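Household Objects and Habits
Unit 5: The Countertop

Notes for section leaders and anyone who missed the session. Instructor: Graziella Gentile. Please bring the Rivadeneyra reader next time, including those of you who keep telling me it is in your other bag.

5.1 Where we left off

Last unit dealt with drawers, where things go so that we can stop thinking about them. A countertop is the opposite kind of storage. Whatever lives there has been granted a permanent pass, and most households could not tell you who issued it. Rivadeneyra calls this "standing permission." I would call it losing an argument slowly, but the term on the quiz will be standing permission.

Three sorts of object tend to get it:

Anchors. Heavy or awkward, used often enough that putting them away is a chore. Toaster ovens, kettles, the stand mixer somebody received as a wedding gift.

Holders. Things whose whole job is to keep other things. Dish racks, mug trees, fruit bowls with batteries in them.

Signals. Timers, bells, notepads. They take up almost no space and are the hardest to evict.

5.2 Reading a surface

Start with the anchor and ask which way it faces. A toaster oven needs clear space in front for the door and a landing spot for whatever comes out, and that spot has to stay free even when the oven is off. Students routinely measure the appliance and forget the door. In the Bandthorpe kitchens exercise, 18 of you drew a floor plan in which nobody could ever have toast.

Then look at what has settled near the anchor, and what has been given room of its own.
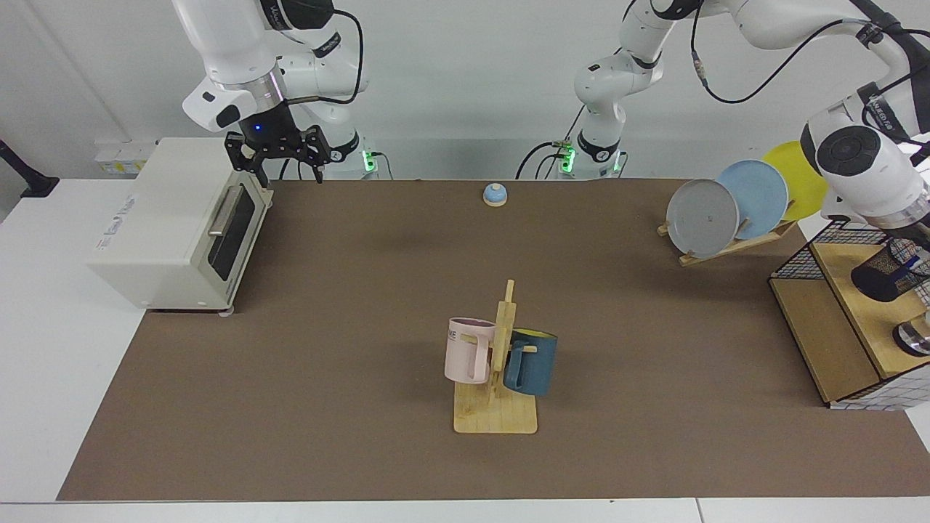

Fig. 5.1. Anchor, signal and holder on one mat: toaster oven, call bell, mug tree.

The call bell gets a stretch of mat to itself at the back. For an object that size this is generous. Bells were made for counters with a customer on one side and a clerk on the other, and at home the roles get murky. Jairo Cáceres's essay on the domestic bell (reader, p. 125) argues that it survives as a joke that everyone in the house is tired of except the person ringing it. Read it before you disagree with him. I did it in the other order and had to apologize.

The mug tree is the showoff of the group. A cupboard hides your mugs and a tree publishes them, so people edit. The two in the figure share very little: one pale pink with lettering, the other a dark blue-teal with a yellow inside. Matching sets rarely make it onto a tree. Discuss why, and try to get past "they're ugly."

5.3 For section

Pick one counter you use daily. Sketch it before you tidy it. I can tell.

Label each item anchor, holder or signal. If something is all three, write me a paragraph. If it is none of them, it is probably mail.

Remove one signal for the week and note who complains first.

The write-up is worth 100 points, 5 of which are for spelling "Rivadeneyra."

Related items
Unit 4: Drawers and What We Tell Ourselves
Unit 6: The Top of the Refrigerator
Worksheet: Door Clearance, Revised
Reading guide: Cáceres on bells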